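Home Data Changelog Issues Licence

4 min read

# Gemel Bouts

Round-by-round judging records from amateur and small-hall professional boxing, typed up from paper scorecards and checked against the announced result.

Current release: 22 Nov 2020. Maintained by Sebastião Bragança.

## What's in it

The release covers 200 bouts. Of those, 100 come from the Bruvier club shows and the other 100 from cards promoted by Stuker. Every bout has 3 judges. Bouts with a missing scorecard were left out, even where the result is well known.

The files are plain CSV, UTF-8, with a header row:

- `bouts.csv` – one row per bout: corner names, weight class, scheduled rounds, result, method
- `rounds.csv` – one row per judge per round, with the score for each corner
- `judges.csv` – a judge ID and the region they are licensed in, nothing else
- `notes.csv` – anything written in the margin of the card that we could read

Join `rounds.csv` to `bouts.csv` on `bout_id`. Do not join on fighter names. Some boxers changed their ring name part way through and the spelling on the cards was never steady to begin with.

## Scoring

All scores are on the ten-point system. A knockdown is recorded in its own column, `kd_red` or `kd_blue`, and the score is left exactly as the judge wrote it. If a judge gave 10-9 in a round with a knockdown, that is what you will find in the file.

Point deductions by the referee are in `ded_red` and `ded_blue`. Some judges took the deduction off the round score and some wrote it at the bottom of the card. We moved all of them into the deduction columns, so the round score is always before deductions. To get a judge's total, add up the rounds and subtract.

Even rounds are kept as 10-10.

## How the cards were entered

Each card was typed twice by different people and the two versions compared by script. Where they disagreed, a third person looked at the scan. In 22 bouts the judge's own arithmetic was wrong. For those we kept the round scores, added up a correct total, and set `sum_error` to 1. The announced result was not changed in any of them, and `result` always holds what was read out in the ring.

Handwriting was the main trouble. A 9 with an open loop looks a lot like a 4 or a 7, though no one scores a round 10-4, so most of those sorted themselves out.

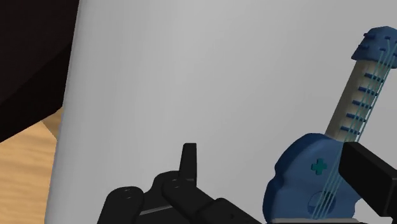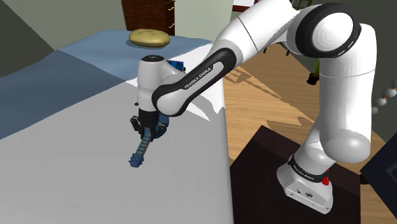
Gowda wrote in the issue tracker that the `method` column lumps corner retirements in with referee stoppages, and that this makes the stoppage figures useless for anyone studying how late in a fight the towel comes in. Splitting them would mean going back to the fight reports, Gowda added, but the code RTD is already on most of the Stuker cards and could be filled in from there first.

That is fair, and it is on the list for the next version. For now `method` takes one of these values:

- `PTS` – decision on the cards
- `STOP` – any stoppage, including corner retirement
- `KO` – counted out
- `DQ` – disqualification
- `TD` – technical decision after an accidental foul

Bouts that ended early still have scores for every completed round. The round in which the bout was stopped is blank unless it went to a technical decision.

## Known problems

- Weight class is the class on the bill. Catchweight bouts are listed under the nearest class up, and actual weights were not recorded for the club shows.
- Corner colour is missing from one Bruvier show in February. We used the order of the names on the programme, first name as red.
- The club shows have shorter rounds than the professional cards. The length is in `round_secs` – check it before you compare anything across the two sources.
- Judges are not spread evenly. A handful worked a large share of the Bruvier bouts, so be careful with any model that treats them as independent.

## Using it

You can use the data for research, teaching or your own interest. Please don't use it to publish rankings of named judges. They were told their scores would be released under an ID, and the IDs are easy enough to work out if you were at ringside.

Names of boxers who were juniors at the time of the bout have been replaced with a code. If you boxed on one of these cards and want your name taken out, open an issue or write to Sebastião and it will be done in the next release.

## Corrections

Send the `bout_id`, the column, the value you think is right and where you got it. A photo of the card is best. A newspaper report is fine for the result but not for the round scores, as the papers mostly printed their own.

Corrections that change a score are logged in `CHANGES.txt` with the old value beside the new one.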